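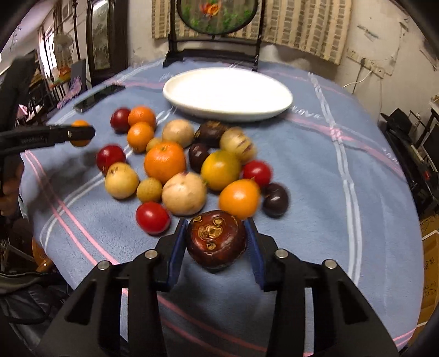 Castanha-d'água fresca com casca: como escolher, guardar e descascar sem desperdiçar metade?

Nanami Chiba
Março

Olá a todos, desculpem já o tamanho da mensagem, que eu começo a escrever e nunca mais paro. A minha sogra mudou-se para cá no inverno e trouxe consigo o hábito de pôr na mesa da sala, depois do almoço, um monte de fruta e legumes pequenos para cada um ir petiscando enquanto se conversa. Tomatinhos cereja, laranja, umas frutas redondas cor de creme, uns longans quando os encontramos, e castanhas-d'água cruas, com casca e tudo. Eu só as conhecia de lata, às rodelas, no salteado, e confesso que nunca lhes tinha achado grande graça. Frescas são outra coisa! São doces, estalam nos dentes, fazem lembrar uma mistura de maçã com coco, e as crianças comem-nas como se fossem rebuçados.

O problema é que sou um desastre a prepará-las. Comprei duas vezes no Amano, a mercearia que abriu ao pé da estação, e das duas vezes correu mal. Da primeira pu-las na fruteira junto com tudo o resto e, passados uns dias, estavam engelhadas e com um cheiro azedo. Da segunda guardei-as no frigorífico dentro do saco de plástico fechado e apareceu bolor à volta da coroa. E quando finalmente apanho uma boa, tiro tanta polpa com a casca que fico com um berlinde na mão.

As minhas dúvidas são estas: como é que se percebe na loja se está boa? Aquelas marcas em anel mais claras na casca são defeito ou são normais? Guarda-se com a fruta ou à parte? E há algum truque para descascar? A minha sogra faz aquilo com uma faquinha a olhar para a televisão, e quando lhe peço que me explique responde que «é só descascar».

Já agora, se alguém souber se as crianças as podem comer cruas sem problema, agradeço também. O mais novo tem dois anos e quer tudo o que os irmãos comem.

Muito obrigada desde já e um abraço!

Notburga Lehner

Querida Nanami, que bom ver alguém a perguntar por castanhas-d'água, que aqui no fórum quase só se fala de courgettes (e eu sou das culpadas). Vou tentar responder a tudo, com paciência, porque também estraguei muitas antes de lhes apanhar o jeito.

Na loja, vá sobretudo pelo tato. Pegue em cada uma e aperte-a entre o polegar e o indicador, dando a volta toda. Tem de estar dura como uma pedrinha, em toda a superfície. Se houver um ponto que cede, por pequeno que seja, deixe-a ficar, que por dentro já está amarela e mole naquele sítio. A cor da casca diz pouco: há as mais avermelhadas e lustrosas e há as quase pretas, ainda com terra agarrada, e eu já comi excelentes de umas e de outras. Até lhe digo que prefiro as sujas, por aguentarem mais tempo. Muitas vezes as que vêm lavadas e bonitas já andaram a passear bastante.

Os anéis são perfeitamente normais. A castanha-d'água não é uma castanha, é um cormo, uma espécie de bolbo que cresce dentro da lama, e aquelas linhas são as marcas onde estavam presas as folhinhas que a envolvem. O biquinho no topo é por onde ela rebenta. Se o rebento estiver curto e firme, ótimo. Se já estiver comprido e verde, ainda se come, só que vem menos doce.

Quanto a guardar, à parte, sempre à parte! Na fruteira secam depressa, que não foram feitas para o ar da sala. E no saco fechado, como descobriu, ganham bolor. O que faço cá em casa:

Não as lavo quando chegam. Sacudo só a terra mais grossa para o lava-loiça.

Embrulho-as em papel de cozinha, ponho-as num saco de papel, e vai tudo para a gaveta dos legumes. Assim duram-me à vontade duas semanas.

As que já estão descascadas vão para um frasco com água fria bem tapado, no frigorífico, e mudo a água todos os dias. Se a água ficar turva ou viscosa, deito tudo fora sem pena.

Para a mesa, tiro só as que vamos comer nessa tarde. Ficam lindas no meio dos tomatinhos e da laranja, mas depois do lanche as que sobraram voltam para o frio.

Agora o descascar, que é onde a gente se zanga. Lave-as muito bem com uma escova, uma dessas de unhas serve, guardada só para os legumes. Depois corte uma fatia fina em cima, levando o rebento, e outra em baixo. Fica com uma espécie de tamborzinho com duas faces direitas, e já não foge da mão. Só falta a casca do lado, que sai com um descascador de legumes em tiras curtas, rodando a castanha e nunca o descascador. Eu uso um Alier velhinho, de lâmina estreita, mas qualquer um bem afiado faz o serviço. Vá deixando cair as descascadas numa tigela com água fria, que ao ar escurecem um bocadinho e perdem a frescura.

Da última vez que fiz o recheio dos pastéis para a festa da rua comprei 64 e descasquei-as todas à mesa da cozinha, com o rádio ligado. No fim já ia depressa, no princípio foi um martírio. Por isso não desanime com a sua sogra, que há de ter milhares delas nos dedos.

Um beijinho, e depois conte como correu.

Asuka Sekiguchi

Eu dou uma fervura de um minuto e a casca sai melhor. Também as compro congeladas já descascadas, da Maruyama, e para salteados não noto diferença nenhuma.

Ngozi Anozie

Boa noite, Nanami! A Notburga já disse quase tudo e muito bem dito, mas queria pegar na parte das crianças, que ficou por responder e é a que me preocupa mais.

O que costumo ver recomendado é não as comer cruas com casca, e sobretudo não abrir a casca com os dentes, que é um hábito de muita gente da minha geração (eu incluída, a minha mãe que me perdoe). Como crescem em água e lama, podem trazer parasitas agarrados por fora. Para os mais pequenos, eu escovava, descascava, passava outra vez por água limpa, já com a faca e a tábua lavadas, e depois cozia uns minutos. Elas têm essa coisa maravilhosa de continuarem estaladiças mesmo cozidas, por isso não se perde quase nada. Se a família gosta mesmo delas cruas e a dúvida continuar, pergunte ao pediatra, que cada casa é um caso.

E para o de dois anos há ainda o tamanho. Uma castanha-d'água inteira é redonda, dura e lisa, ou seja, tudo o que não se quer na boca de uma criança dessa idade. A minha neta come-a cozida e ralada no arroz. Os tomates cereja vão cortados em quatro ao comprido, e os longans, se os puser na mesa, só sem casca nem caroço e também aos bocadinhos. Se o monte fica ao alcance dele no meio da mesa, talvez compense ter um pratinho à parte só para o pequeno, já com tudo cortado. Os meus ficavam orgulhosíssimos de terem prato próprio.

Sobre a fervura de que fala a Asuka, funciona, mas atenção que um minuto em lume forte chega, e é logo para água gelada. Se ficarem lá esquecidas, a casca cola-se à polpa e depois é pior.

Quanto às quantidades, para a senhora não se enganar como eu me enganava: perde-se bastante em casca. Na semana passada pesei por curiosidade e de um saquinho saíram-me 302 gramas limpas, que deram para uma sopa e ainda para petiscar. Compre sempre um punhado a mais, que há de aparecer alguma estragada por dentro, por muito que se aperte na loja. Se ao cortar o topo a polpa estiver branca, está boa. Se tiver uma manchinha amarela, corte a mancha com folga e prove um bocadinho do resto, depois de cozido. Se cheirar a azedo, lixo.

Ah, e se lhe sobrarem algumas já com o rebento a crescer, experimente enterrá-las num alguidar com terra e uns dedos de água por cima, num sítio com sol. Nesta altura do ano é mesmo a época. Eu pus duas na varanda no ano passado e cresceram uns caules verdes e compridos, muito bonitos, embora a colheita tenha sido de rir.

Nanami Chiba

Ai, que maravilha de respostas, muito obrigada às três! Fui hoje ao Amano e passei tanto tempo a apertar castanhas-d'água que a menina da caixa veio perguntar se eu precisava de ajuda. Trouxe umas bem duras, já estão no saco de papel na gaveta, e a técnica do tamborzinho resultou logo à segunda tentativa. A minha sogra olhou, disse «hum» e continuou a ver a novela, o que vindo dela é quase um elogio. Para o mais novo vou fazer a versão ralada no arroz amanhã ao jantar, e o pratinho à parte já está escolhido, foi ele que quis o amarelo.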